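December 26, 2025
Plundetden team, bench notes (Griet De Haan)

Container task, second session. Went back to the clip-lid box after the trouble with round jars. Same gripper as in May, same pads. I wanted the hold from both sides settled before we touch the lid again, so no lid work in this entry.

Rule for now: fingers close on the side walls, the tabs stay clear at both ends. If a pad lands on a tab, stop and start over. Do not save the run. Arruda asked for 50 clean runs of this one before they look at anything, and we have to log the bad ones by hand in the Drukent sheet.

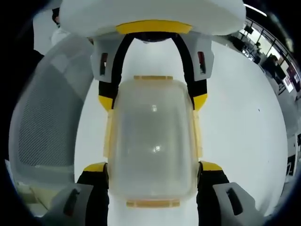
To do next

1. Check the count. The sheet says 1,339 clips in total and my folder does not agree. Find out which one is wrong before adding more.
2. Rename run 92, it has the jar label on it.
3. Repeat the side hold with the box turned a quarter turn. Keep the white background for now, then try a dark mat, since the frosted plastic is hard to pick out against white.
4. Ask Brarach for 2 spare pads.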